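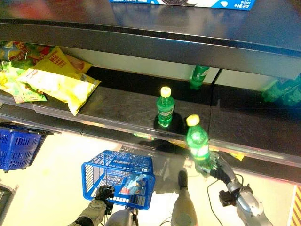 Repor prateleira ainda não, respondeu Tirta Menon quando perguntei se a máquina já dava conta de uma loja sozinha. Pegar uma garrafa de refrigerante na beirada, com a outra mão ocupada pelo cesto, é o tipo de tarefa que a Grerodora treina hoje.

A visita foi em março, às 10h, no galpão onde a empresa montou um trecho de mercado. O piso tem 800 metros quadrados. Segundo a equipe, foram 3.332 tentativas de pegada até agora, com 81% de acerto nas garrafas. Com pacote de salgadinho o número cai, e não quiseram dizer quanto.

Vi também a bancada da Jirnen, de dobrar toalhas. Levou 3 minutos por peça. Para casa, acho cedo. Para separar pedidos de madrugada, com alguém por perto, talvez já sirva. A próxima visita aberta é em maio.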